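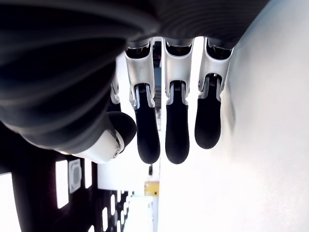

From: Imelda Dumlao
To: Reseto users list
Date: August 4, 2021
Subject: Re: [reseto-users] Glove teaching vs. holding the thing by the wrist

I meant to answer this in June, and the draft has been sitting there reproaching me ever since. Original message first, for those who have slept in between.

> Hello all,
>
> We are setting up at Baronlow to teach a five-fingered hand some simple
> picking jobs. So far we have been standing next to the arm, taking hold
> of it and moving it through the task, while a second person opens and
> closes the fingers from a keyboard. Results are mixed. The arm part
> plays back nicely. The fingers look as if they belong to somebody else,
> which in a sense they do.
>
> Has anyone here switched to a glove? Is it worth the money and the
> wires? And how many demonstrations do you collect before you bother
> training anything? I was told 500 and my colleagues laughed in a way
> I didn't care for.
>
> Thanks,
> Endale

Endale, your colleagues are right to laugh, but they'll stop by Thursday of the second week.

We did it your way for most of a spring. One person on the arm, one on the keys, and a great deal of "now" and "no, NOW". Two people who get on well can do this for an hour. After that you are recording a marriage. The trouble for training is that the fingers always close late, by however long it takes one human to hear another, and the policy learns the delay faithfully. Ours would arrive at the block, wait politely, and then grab. Very well brought up. Quite useless on anything that rolls.

So yes, go to the glove, with a tracker on the wrist to drive the arm. A few things I wish I'd had in writing:

Your thumb is not its thumb. Four fingers map over without much argument, but the thumb sits in a different place and swings about a different axis, and a scaled copy of your joint angles will have it meeting the index finger somewhere near the second knuckle. Map fingertip positions for the thumb and leave joint angles for the rest. We spent two weeks on a cleverer scheme and then threw it away.

Calibrate for each operator, every session. I have small hands. The man who shares my shift has hands like oven gloves. When I used his calibration by mistake, the robot could not make a fist, and I drove it like that for 29 recordings before I noticed. I am putting this on a public list so that I never do it again.

Slow down, but not as much as you want to. Everyone starts at the speed of a person defusing something. The hand then learns long stretches of not moving, and it turns out to be extremely good at that. We now cut pauses of over 2 seconds before training, and we tell new operators to work as if they were laying a table for guests they quite like.

Stand where you can see the fingertips. If you can't, drive from the wrist camera on a screen. Ours looks down along the fingers, and you lose a bit of whatever is behind the palm, but the policy only gets that view anyway, and it keeps you from cheating. If you put the object down somewhere only you can see, you have taught it telepathy.

Keep the failed grasps, in a separate folder, labelled. Especially the ones where you fumbled and then recovered. Those did more for us than any number of tidy ones.

As for how many: for one object on one table we had something usable at 248. Roughly half of those were mine, and you can tell which, as the hand hesitates before it lets go. I'm told I do the same with teacups. When we moved to the bench by the window it fell to pieces, and we had to collect again with the blinds at different heights. If your 500 came from someone who varied the light and the starting position, I'd believe it. If they all came from one afternoon, you have the same demonstration many times over.

The money: Ambrosio lent us their older glove for a month before we bought one, and it's worth asking whether they will do the same for you. The wires are awful. Tape them to your sleeve at the elbow and leave slack, or the first time you reach for your coffee the robot will reach for it too.

I can send the thumb mapping if you want it. It's a short script with long comments, some of them rude.

Imelda

PS. Holding the arm is still the better way for teaching waypoints, such as where the tray is or where to park. We go on doing that by hand. It's the fingers that need the glove.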